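Re: marker cubes vs. plain visual odometry for handheld demos
Posted to the Trakness list, September, 4:12 pm
From: the Mridha data group

> We tried recording demos with handheld grippers last spring and gave up.
> The tracking drifted whenever a hand got close to the floor, and half
> our trajectories were junk. Are you still using the printed cubes? And
> what do you throw out before training?

Yes, still the cubes! We put one on top of each gripper and get the hand pose from the head camera, so there's no map to build and nothing to drift. The catch is that you need at least one face in view, and two faces is so much better – with a single face the tilt estimate likes to flip, and then the wrist does a little backflip in the replay (very funny the first time).

Floor work turned out fine for us, as long as people lean over the job and keep both hands out in front of them.

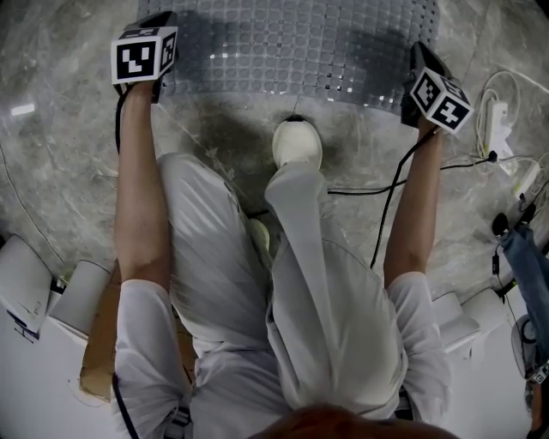 As for what we throw out, from the last batch we recorded 1,192 demos and kept 556 after filtering. I know, ouch. Most of the rejects were pose flips, and the rest were stretches where one cube left the view for too long. We used to fill those gaps by interpolating, but the policy learned our made-up motion very faithfully, so now we just cut them.

The part I'm excited about is that the small clean set beat the full messy one on the Gralska arms, same network and same training steps. I'd love to try it again once we have 1,000 clean ones and see if the gap holds. The filter script is in the Sarkulura repo if you want to poke at it – the thresholds are tuned to our cube size, so change those first.

Comments (2)

gripfan: Did you try a bigger cube? Ours flip a lot less, but people complain about the weight.

lowtorque: Same experience with interpolation here. Would like to see the per-task numbers when you have them.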